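Cables, Cuffs and Counting Frames: Viola Benedetti on Teaching by Hand
Interview by Trevor Lightfoot
June 18, 2020

Viola Benedetti runs the demonstration group at Brovden, which records people doing small manual jobs and turns the recordings into training data for two-armed robots. Before that she worked on teleoperation at Nekix, where operators drove a pair of arms from a console. We spoke about why she moved from one method to the other, and why her group has spent most of this year on cables.

I asked first what she means by a demonstration, a word used loosely in this field.

"One attempt at one task, start to finish, by one person," she said. "It has a start pose, an end condition and a track of both hands in between. If any of those is missing we don't file it as a demonstration. We may keep it for something else."

The track comes from printed square markers worn on bands at the wrists. Their geometry is known in advance, so a calibrated camera can recover the position and orientation of the wrist from a clear view of one. Several are placed around each band so that a turn of the forearm brings another into view.

"People ask why we don't track bare hands from video," Benedetti said. "We do that too, for the fingers. But fingers hide behind each other and behind the object. I want the wrist pose from something rigid with hard corners. Then the finger estimate has something to hang from."

The current task set is called Cheetham, after the street where the group had its first office. It covers sorting, uncoiling, bundling and putting away cables of mixed type. A typical session involves a table, a drawer unit and whatever cords have been assigned to it.

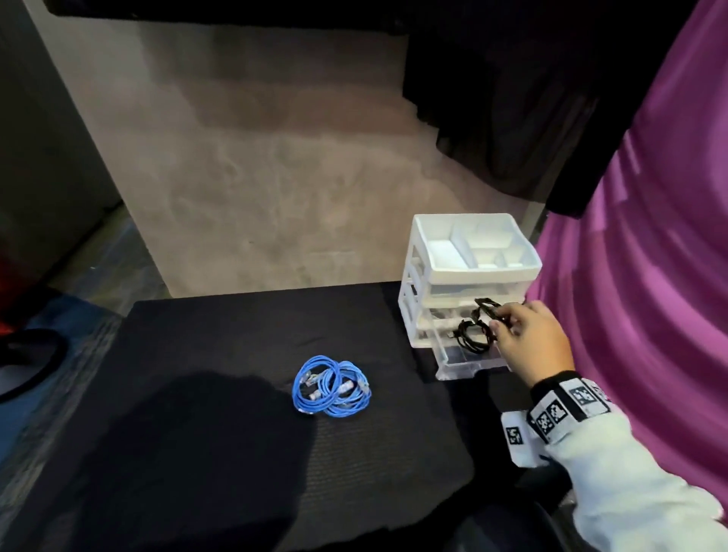
Benedetti is particular about the choice of material. Rigid objects, she said, let a team believe its policy is better than it is. A block has six numbers that describe where it is. A cord has no such short description, and its shape after a pull depends on friction, stiffness and how it was stored.

"We had a policy that picked up cups all day," she said. "I gave it a network cable and it closed the gripper beside the cable, lifted, and reported success. The success check was looking at gripper height. That was our fault. We rewrote the check and the number dropped through the floor."

At Nekix she had tried to collect the same kind of data by remote control. The operator held two handheld controllers and watched a stereo display. The advantage was that every recorded motion was, by construction, one the robot could perform, with no need to map a human hand onto a gripper. The disadvantage was speed.

"A person at this table can free a loop in a couple of seconds. Through the console, the same person took most of a minute, and they got tired. You also saw them develop habits that belonged to the console. They stopped using the second hand because coordinating two controllers was annoying. So the data said that cables are a one-handed job."

She doesn't regard the console as obsolete. The group still uses it for correction. When the robot runs a learned policy and gets stuck, an operator takes over, completes the step and hands control back. Those takeovers are weighted more heavily in the next round of training. Her present mix is 800 direct demonstrations to 33 corrected runs for each task variant, and she would like more of the latter.

"A correction tells you where the policy goes wrong. A clean demonstration doesn't. Our demonstrators are good at the job, so they rarely get into the states the robot gets into."

To deal with that, the group writes awkward starts into the protocol. Cords are crossed and pushed together before recording begins. Gemma Parisi, who wrote the start-state rules, has five grades of tangle, and the top grade is used sparingly. I asked Benedetti whether the demonstrators are told how to solve them.

"No. They're told the end condition. Early on we gave them a script, and the hand paths became so uniform that the policy had one way of doing everything. Now one person will find an end and pull it through, another will open up the loops first. I want both in the data."

The two-handed holds matter most to her. In her view much of what people do with cord is done in the air, with one hand keeping tension or simply keeping a section out of the way while the other moves.
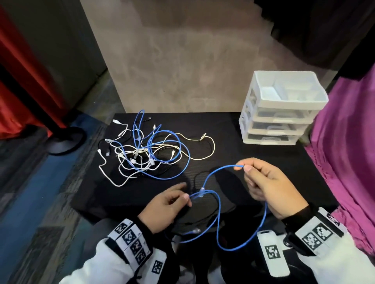

Working a blue network cable with both hands, with more cords on the table.

"Try writing a reward for the holding hand," she said. "It may be perfectly still. If you score motion, it scores zero. Take it away and the task fails."

Labeling is handled by Giorgia Amato, who splits each recording into segments such as reach, pinch, lift and release. The segments are used to align recordings of different lengths. Amato's rule is that a label boundary goes at the first frame of contact, and that a boundary no two labelers can agree on is removed from the set.

Mapping to the robot remains the weakest part of the process. The arms at Brovden end in two-finger grippers, so the pinch between thumb and forefinger transfers reasonably well. The other three fingers don't. When a demonstrator parks a loop under the little finger while pinching a second loop, there is no equivalent.

"We flag those and set them aside," Benedetti said. "We've set aside 600 segments so far. I haven't deleted them. If we get a hand with a third finger I'll want them back."

She was less patient on the subject of camera placement. The group records from head height because the robot's main camera is mounted there, and she considers a side view of limited use for training a policy that will never have one. The cost is that the forearms cover part of the table and a wrist can turn its markers out of view. Gaps of a few frames are filled by interpolation. Longer gaps end the segment.

I asked what is planned next. A second set, with the working name Nikico, is due to begin in July and will use cloth tape and string as well as cables. Fiorella Pellegrini will run the console side, and for the first time the same people will perform each task both by hand and by remote control, on the same starting layouts.

"Then I can compare them properly," Benedetti said. "At present I have opinions about the console from one building and opinions about hands from another. Different people, different cords, different tables. I wouldn't accept that from a student."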